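April, bench notes, evening
Posted by Indrek Laur

Back on the amber batch. I said last time I'd leave the recipe alone until Sheyla got back, and I lasted until lunch, so here we go.

The trouble is still the color drifting between pots. Pot 202 came out a lovely warm honey, and the one after it, same cullet, same everything (or so my notes claim), went muddy brown at the thick end. I weighed out the iron and sulfur again on the small scale and got the same numbers as before. Then I weighed the carbon and got a different number every time I put the cup down! The scale sits right next to the door. I moved it to the back shelf, let it settle, and now it repeats fine. So I have a stack of carbon weights in this notebook that I don't trust, and I've put a pencil line down the margin next to all of them.

Ka-ming thinks the scale is only half of it. Her view is that we're holding the melt too long and losing sulfur, and the later gathers pay for it. She may well be right – the first pieces out of any pot are always the ones I like. We're going to pull a test button every hour on the next one and line them up on the windowsill. I asked for 500 gram melts to save on batch and she said no, too small, it won't behave like the real pot. Fine. Full pot it is.

Mold news: the Kimex mold release is nearly gone and the Mistton one leaves a gray bloom on anything with texture. On a plain wall you can wipe it off, but on a bumpy one it sits in all the low spots and you're there with a toothbrush until supper. I'd like to go back to plain soot. Afaf hates soot (she does the sweeping, so I see her point). 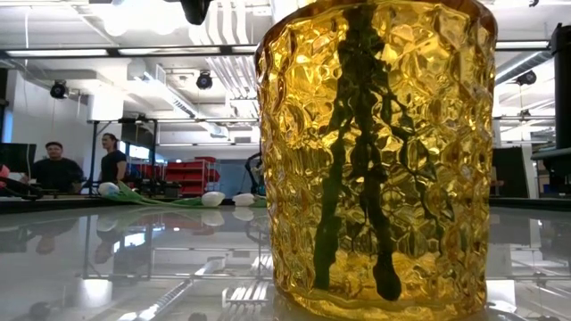
Also, the annealer. I dropped the ramp on the thick-bottomed shapes and I haven't had a crack since, but that's only one load, so don't go quoting me. The old controller still reads high. Add 2 to the to-do list: new thermocouple, and somebody please find the manual, which was in the blue binder and now isn't.

Carbon reorder goes in tomorrow morning. Getting the finer grind this time.

Comments

Ka-ming Chang: Every hour means every hour, including during lunch.

Afaf Yammine: No soot. I mean it.

Sheyla Guzmán: Blue binder is in my car, sorry! Back soon.

Recent entries
Grostodex furnace brick, first look
Cleaning the Mistton bloom
Why pot 100 went green
Door seals again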